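The Rultcombe Bench

Judite Cunha inherited the bench on Dec 31, 2021, along with a two-page handover sheet. The sheet covered the wood top, the blue screwdriver and the ring. It did not cover Joaquim Valente, who had written it and still came in.

Item one on the sheet was the screwdriver. It stays on the table. It does not go in a drawer.
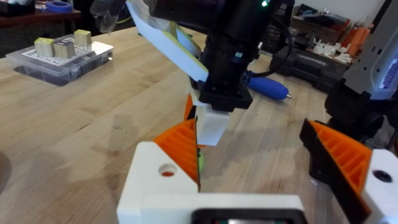 She read the item again and left the tool where it lay. The ring was item two. It was green, printed at Allau, and one of a run of 300. The other 299 had gone to Jallano and been accepted. Jallano had returned this one with a slip giving the part number and no fault.

She checked the outer edge against the drawing. She checked the center hole. Both passed. She put the ring back on the wood and wrote the time in the log.

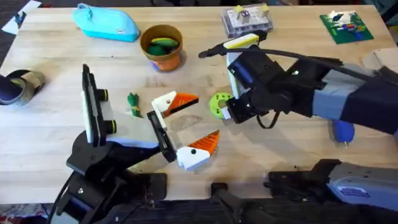 Valente asked whether she had measured the small holes yet. She said she had not. He said Abreu had measured them for 16 days and then taken a job on the coast.

"What did he find?"

"They were in tolerance."

She turned to the drawing. The small holes were shown in more than one size, with no spacing given and no note on their use. The box for the designer's name had been filled in and then erased - neatly, with a straight edge.

She got out the gauge pins and set the lamp 20 inches above the wood. Valente put his coat on, then took it off again and pulled up a stool.
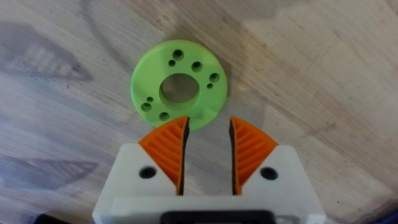 Second Sheet

It was in Valente's coat. He gave it to her in August.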